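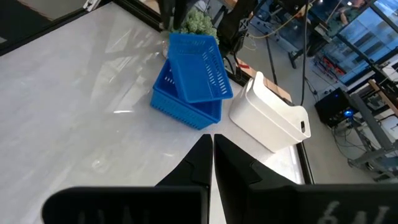 Week 6: Surface finish and how we judge it

These notes go with the Telano unit reader. Bring them to the Sunday workshop, along with a ruler and a soft pencil.

Gloss is how much light a surface sends back at the mirror angle. Colour is a separate property. A pale grey bench top and a dark one can have the same gloss reading, though most people will call the dark one shinier - the reflections stand out more against it. A smooth top can also look cloudy or uneven under a ceiling light, and that haze is judged separately from gloss.

Terms to know

Specular reflection: light leaving at the same angle it arrived.
Diffuse reflection: light scattered in all directions, carrying most of the colour.
Haze: a milky halo near a bright reflection.
Orange peel: slow waviness, best seen in the edge of a reflected lamp.

Sanding and polishing

Scratches from 200 grit paper will scatter enough light to leave a surface looking matt. By 800 grit the centre of a panel starts to show soft outlines. Skipping grits leaves deep scratches under a fine finish, and they show up later as a grey cast. Work across the previous scratches, wipe down, then change paper.

Moulded plastics

Moulded goods take their finish from the tool. A polished cavity gives a smooth part with small, hard highlights on rims, as on the blue plastic baskets. A textured cavity hides sink marks and handling scuffs, and will cost more to repair if it's damaged.

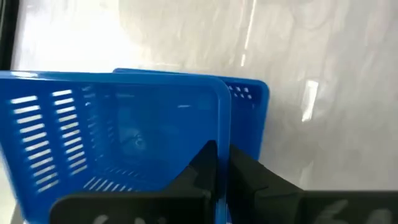 Vol. 14, p. 181

The reading for next week is the Brenum article on viewing angles, starting at the page given. Skip the appendix. Students in the Semaan group should also look over the section on standard lamps before the lab, and write down the lamp height they intend to use.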